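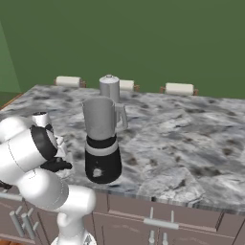 I will defend cold soup to anyone who will sit still for it. Every May I start getting impatient for it, and by the time the first real heat arrives I've already made three batches and talked my neighbors into trying them. It's the best food of summer, and most of us treat it like a dare!

Part of the trouble is restaurants. A place in Prendmont charged me 22 dollars last year for a cup of cucumber soup with one leaf on top (one!), and I can see why a person might walk away from that and never come back. But cold soup was always home food. It's for stale bread, tomatoes that split on the vine, the half onion in the fridge door. When it hits 91 degrees in Lonitz and the kitchen feels like the inside of a shoe, you can have dinner without lighting a single burner.

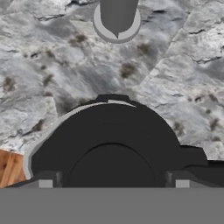
Tomatoes are where I'd start, the uglier the better, with more olive oil than seems decent and a good splash of vinegar. Salt it, chill it, then salt it again, because cold dulls everything. Don't worry about a mess while you chop. A gray-and-white marbled surface full of dark veins, brownish smudges and speckles looks wonderful to me, and I feel the same way about a soup with bits in it. Leave some lumps in. Leave the skins in too, if you don't mind them.

My sister-in-law still says it's salsa in a bowl. Fine! Salsa is delicious, and she had seconds. Next I'm trying melon with a little green chili, and if the almonds at the Wodola market are any good, the white one with garlic.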